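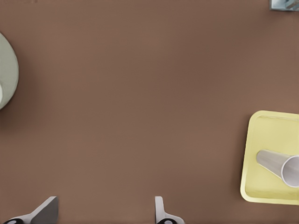 Shared kitchen check – Tresau building, level 2
Reading time: 3 minutes

Done in August, starting at 7.30 am before the morning tea crowd came in. Checklist is the usual one. Comments are mine unless another name is given. – Kirsten Ragnarsson

1. Fridge temperature
Pass. Thermometer on the middle shelf read 2 degrees. The door seal has a split near the bottom hinge and will need replacing before summer. Job logged as 3606.

2. Food labelled and dated
Fail. Several containers with no name. Anything unlabelled goes in the bin at the end of the month, and that includes the good glass ones.

3. Hot water at sink
Pass. Scald sign is in place but has faded. New one to be printed and laminated.

4. Power leads and appliance tags
Partly met. Kettle and microwave tags are current. The sandwich press tag has expired, so the press has been taken out of use and put in the store cupboard. Reynaldo Dizon is booking the tester.

5. Fire blanket and extinguisher
Pass. Gauge in the green, pin and seal in place. Someone had hung tea towels over the fire blanket. Moved them to the rail.

6. Floor
Fail. Water under the dishwasher again. Mat put down and wet floor sign left out. Plumber from Tekex has been asked to look at the drain hose, which was refitted last time but not clamped.

7. Benches and tables
Wipe down at the end of each shift with the spray from under the sink. Crockery and cups go back to the sink or the bin, not left for the next person. Trays are to be emptied before they are stacked.
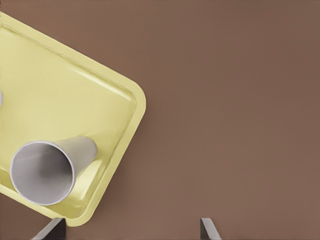 Item 7: paper cup on its side in a yellow tray.

8. Chemicals
Pass, with a comment. Safety data sheets are in the folder and up to date. The oven cleaner was on the open shelf over the toaster. It belongs in the locked cupboard – please put it back there after use.

9. First aid kit
Partly met. Burn gel is out of date and there are no blue plasters left. Jhun Buenaventura will restock from the Preltia order.

10. Exit path
Pass. Clear on the day. Keep the spare chairs against the wall.

11. Rubbish and recycling
Pass. Lids close properly. The food scraps bin needs emptying more often in warm weather.

Overall score 87 per cent. The fails at items 2 and 6 will be looked at again in 15 days.

Comments

Eduardo Mangubat
Can we get a second power board for the bench near the window? The microwave and the kettle are on the same one.

Kirsten Ragnarsson
No power boards for either of them, please. They need to go straight into the wall. I missed that, and will add it under item 4.

Amado Dimaculangan
The glass container with the blue lid is mine. I've put my name on it now.

Jhun Buenaventura
Plasters are in. Burn gel is on back order.

Related items
Aquino workshop – ladder and step stool check
How to log a maintenance job
Kitchen roster and cleaning supplies
Test and tag: what needs doing and when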